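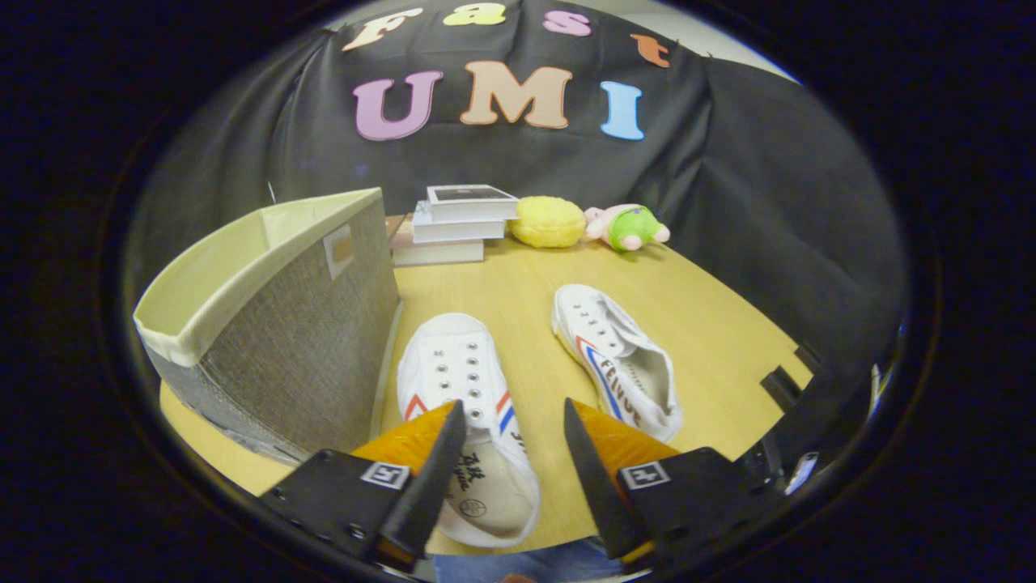 À quelle fréquence faut-il huiler un plateau de table en bois clair ?

Comptez deux applications la première année, puis une seule par an, de préférence en avril, avant la saison où la table sert le plus.

4. Entretien du plateau avec l'huile Ustero

4.1 Préparation

1. Débarrassez le plateau et passez un chiffon sec en microfibre.
2. Poncez à la main avec un papier grain 300, toujours dans le sens du fil. Ne descendez pas sous ce grain : les rayures ressortiraient à l'huilage.
3. Aspirez la poussière, puis essuyez avec un chiffon à peine humide.
4. Laissez sécher une nuit entière, fenêtre entrouverte.

Remarque : les tables Grønli livrées avant le changement de finition portent un vernis mat. L'huile n'y pénètre pas. En cas de doute, déposez une goutte d'eau sous le plateau ; si elle perle encore au bout de 15 minutes, le bois est verni.

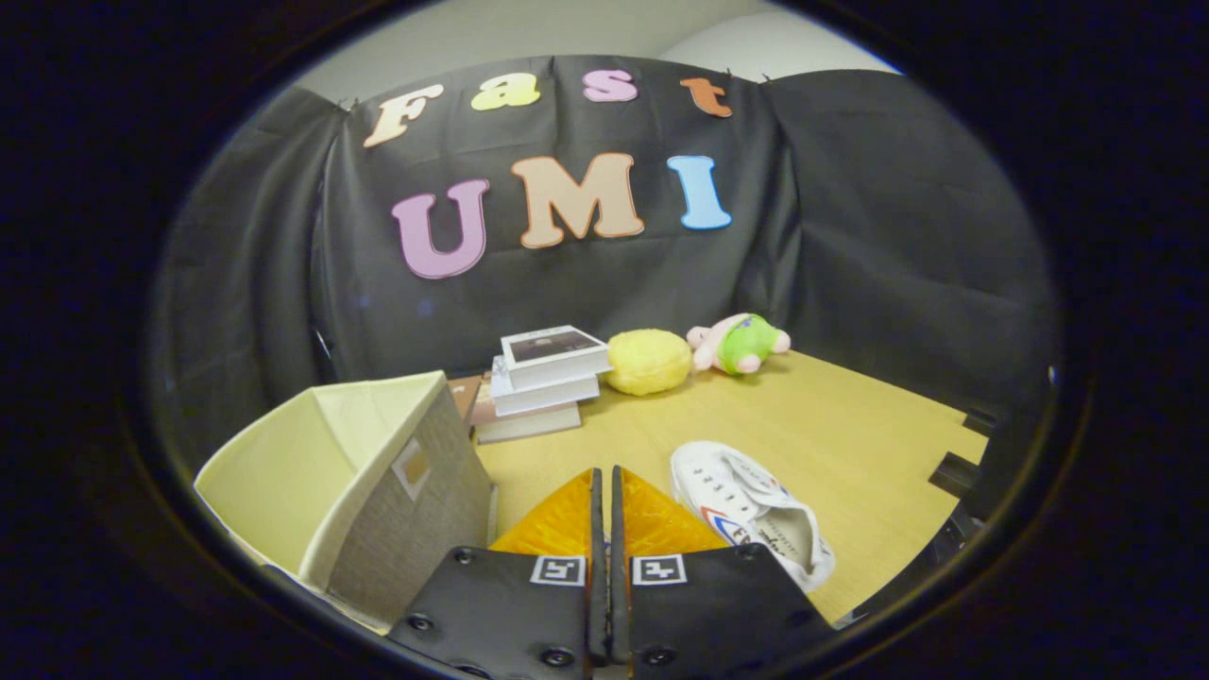

4.2 Application

1. Agitez le bidon et versez une petite quantité d'huile sur un tampon de coton.
2. Étalez en couche mince, du centre vers les chants.
3. Attendez 15 minutes, puis retirez tout l'excédent. Une huile laissée en surface devient collante.
4. Renouvelez l'opération le lendemain si le bois paraît terne par endroits.

Le bidon de 700 ml suffit pour deux couches sur une table Grønli de taille courante. Prévoyez un second bidon si vous traitez aussi le dessous.

ATTENTION : les chiffons imbibés d'huile peuvent s'enflammer seuls. Plongez-les dans l'eau ou étendez-les à plat dehors avant de les jeter. Ne les roulez jamais en boule.

4.3 Remise en service

Évitez tout liquide pendant deux jours et toute nappe pendant une semaine. N'utilisez pas de dessous-de-plat en caoutchouc, qui marque le bois fraîchement huilé.

Pour une tache ancienne ou une brûlure, voir la section 5.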